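Buanderie

Une buanderie est une pièce, ou un local à part, réservée au lavage du linge. Par extension : le séchage, le repassage, parfois le simple stockage. Le mot vient de buée, au sens ancien de lessive. Au Québec, désigne aussi un commerce de blanchissage – voir Laverie.

Histoire
Avant l'eau courante, pas de pièce dédiée dans la plupart des maisons. On lave à la rivière ou au lavoir communal. La grande lessive à la cendre se fait quelques fois par an, sur plusieurs jours : trempage, coulage, rinçage. Les grandes demeures ont en revanche leur buanderie, souvent dans une dépendance, avec cuvier, fourneau et sol en pente pour l'évacuation.
Au XIXe siècle arrivent la lessiveuse à champignon, puis l'essoreuse à rouleaux. La machine électrique se répand en Europe surtout après la Seconde Guerre mondiale et le lavage passe alors à la cuisine ou à la salle de bains. Retour de la pièce séparée dans le pavillonnaire, plus tard, souvent en sous-sol ou contre le garage.

Équipement
Arrivée d'eau, évacuation, prise avec terre. Le reste est variable : bac à laver, étendoir, table à repasser, placards. Le lave-linge à chargement frontal permet de superposer deux appareils, à condition d'utiliser un kit de fixation adapté aux modèles. Le chargement par le dessus l'interdit, évidemment.
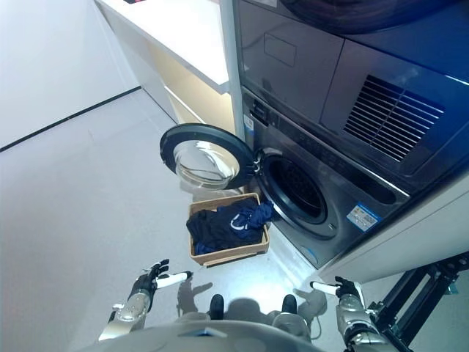
Lave-linge à chargement frontal, hublot ouvert, surmonté d'un second appareil.

Laisser le hublot entrouvert entre deux lavages limite les moisissures sur le joint. Même chose pour le bac à produits.

Aménagement
Ventilation indispensable, surtout avec séchage à l'air libre. Carrelage ou autre revêtement qui supporte l'eau, siphon de sol si possible. Dans son manuel La Maison utile, Saron Ambaye recommande une surface minimale de 5 m² avec étendoir, chiffre discuté. Marama McPhee descend plus bas pour les appartements et préfère un placard technique fermé par des portes coulissantes. Le bruit de l'essorage reste le principal reproche fait aux installations en étage – dalle béton ou tapis antivibration concseillés.
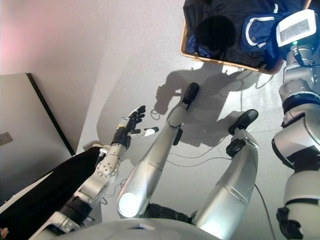
Buanderies collectives
Fréquentes en Suisse et en Suède, dans les immeubles locatifs. L'accès se fait par tour, avec un calendrier affiché ou une réservation. À la résidence Zeleke, 44 logements, la buanderie commune ouvre à 7 heures et ferme le samedi après-midi. Mesfin Demissie y a consacré une courte étude : presque tous les litiges relevés portent sur le linge oublié et les créneaux dépassés, tres peu sur les pannes.

Voir aussi
Lavoir
Laverie automatique
Sèche-linge
Blanchisserie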